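Category: Trail & Greenway Updates

September
By the Annan Creek path coordinator

Hello again from the creek! You asked for a report on how the second half of the grant is going, so I'm writing this on Tuesday evening with muddy boots by the door and the receipts spread all over my kitchen table.

Short version: the path is open from the Porkton end to the footbridge, the last stretch is behind, and the money is holding up better than I feared in the spring.

The gravel came from Paven, and I have to say they were great to deal with. We ordered 16 loads and used every one of them. The low spot by the culvert swallowed more than its share (it always does), but the surface drains nicely now and I rode my bike over it after two days of rain without getting a stripe up my back. 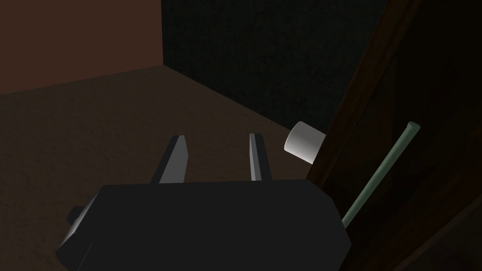

Where the money went

We've spent $900 on signs and posts, which is a little under what we told you. Gravel and hauling took the biggest bite, as planned. I moved the leftover sign money into seed for the banks, and I hope that's okay — I did email your office first and got a yes, so I'm calling it settled. The invoices are in the packet.

We now have 1006 feet of finished path. I walked it with the measuring wheel twice and got the same number both times, which made me very happy. The piece still to do runs from the footbridge up to Trirstead Road, and it's waiting on the county to sign off on the drainage drawing. They sent it back once already over the slope of one ditch. We fixed the ditch on paper the same week and it's been sitting in their pile ever since.

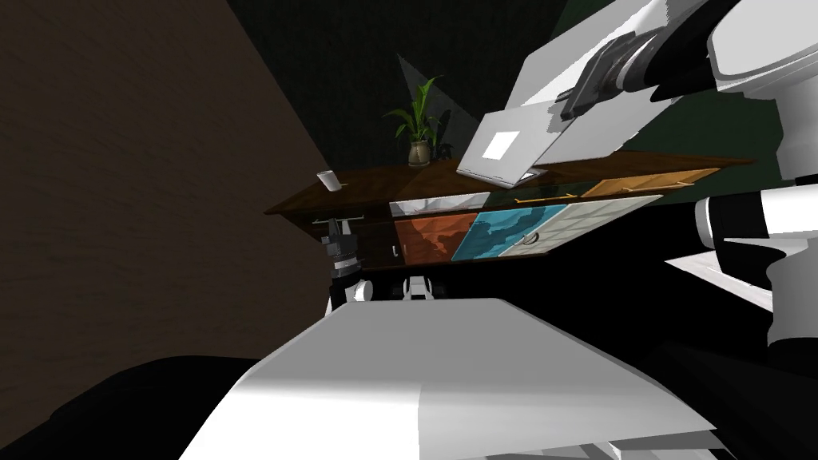
Neighbors on the Trirstead side keep asking when they can stop walking on the shoulder, and one of them wrote to me that she'd take bare dirt if it meant her kids were off the road before the snow. I get it! I wrote back that bare dirt turns to soup by November, but that I'd push the county again. I've called them every week since.

The banks are coming along. We seeded in two passes, and the upper part took right away. The lower part 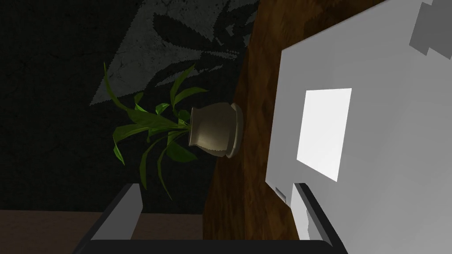

washed out in a storm, so we went over it again with straw matting and it's greening up now, a bit patchy near the bend. I'd like to plant willow stakes there in early spring if there's anything left in the budget.

We also put in 5 benches. Four are exactly where the plan shows them. The fifth got shifted uphill after we hit a big old root, and I think it's the best seat on the whole creek.

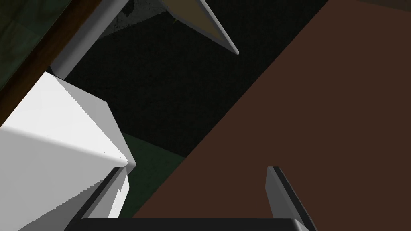
For the next report I should have the county's answer, a start date for the last stretch, and a price on the willow stakes. If the sign-off slips past October we'll hold the gravel order until spring and I'll let you know right away. The final spending sheet will come separately.

Comments

creekside_walker: Walked it Sunday with the dog. So much better than the old mud track. Please put a trash can at the Porkton end!

Bikes2Work: Any word on whether the footbridge boards get replaced too? They're slick in the mornings.

pathfan: That uphill bench is a keeper.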